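Where do the cups go? Takeaway cup waste in the Inwood building
Project report, group 5
Written up by Nélida Medina, 26 Sep 2025

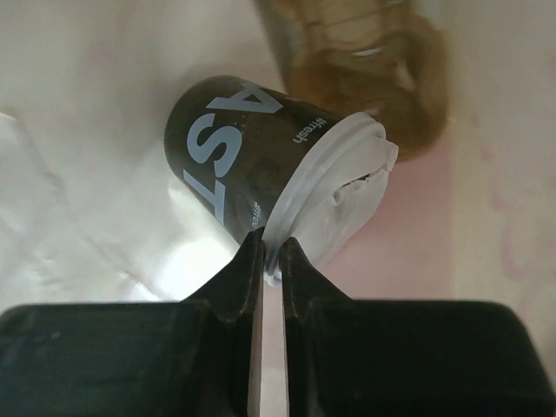 Started this project in August because of the bins by the Inwood stairs. They fill up before lunch and most of what's in them is coffee cups. Question was simple: what do people do with a cup when they've finished it, and would they do anything different if the bins were better. Word limit is 2000 so I've left out the interviews with the cleaning staff, they're in the appendix.

Background

A paper cup isn't just paper. There's normally a thin plastic lining to stop it leaking, and the lid is usually a different plastic again. So one drink = at least two materials, and they need to go to different places. Our paper bin doesn't take lined cups. Hardly anyone we spoke to knew that. I didn't either before we started.

The building has one cafe, Henríquez, on the ground floor, plus the drinks machine outside the Katance lab. Henríquez does dark printed cups with a separate lid. The machine gives a plain cup with no lid. People also bring cups in from outside, which we hadn't planned for and should have.

What we did

Watched the bins at the stairs and the ones outside the Katance lab, morning and afternoon. Wrote down which bin a cup went in, whether the lid was on or off, whether there was drink left in it. Did not write down who. Also looked at cups left on tables and window sills at the end of the day, as these never made it to a bin at all.

Then we changed the labels. Old ones said "Mixed recycling" and "General". New ones said "Cups here" and "Lids here" with a drawing. Nulex, who do the waste collection, lent us the second bin and agreed to empty it seperately for the trial.

What we found

Before the new labels nearly every cup went in with its lid still on. Lids are fiddly. If you pull one off in a hurry it tears or the rim bends, and a lot of people told us they worry about getting coffee on their sleeve. Fair enough.

The cup in the photo is a good one to look at for this. Lid is still on but in a bad way - top all crumpled and dented, a ragged slit in it, one bit of the edge sticking out in a point. Cup body is smooth and nicely printed, big letters and a couple of hashtags, one of them #fresh. All that print and no recycling advice on the side you can see. I think a line near the lid saying "take me off" would do more than any poster.

After the new labels it got better at the stairs. More lids off, more cups in the right place. At the Katance lab hardly any change, but the new bin there was behind a door for part of the trial and we only noticed late on.

Leftover drink was the bigger problem than we expected. A half full cup ruins the paper underneath it. Nulex said bags with liquid in get treated as general waste whatever else is inside. So a sink or a tip-out bucket next to the bins might matter more than labels. Didn't have time to test it.

Problems

- Observation only happened when one of us was free, so early mornings are thin.
- 8 of the record sheets were filled in with the old version of the form, had to leave them out.
- People behave better when someone with a clipboard is stood there. We tried sitting down further away. Helped a bit.
- No proper comparison with another building.

What next

Ask Henríquez about a discount for bringing your own cup, they seemed open to it. Try the tip-out bucket. Move the Katance bin out from behind the door (this one is free and could be done tomorow). If another group takes it on, use the second version of the form, it's in the shared folder with the label drawings.

Appendix A: interview notes
Appendix B: record sheets
Appendix C: label designs, old and new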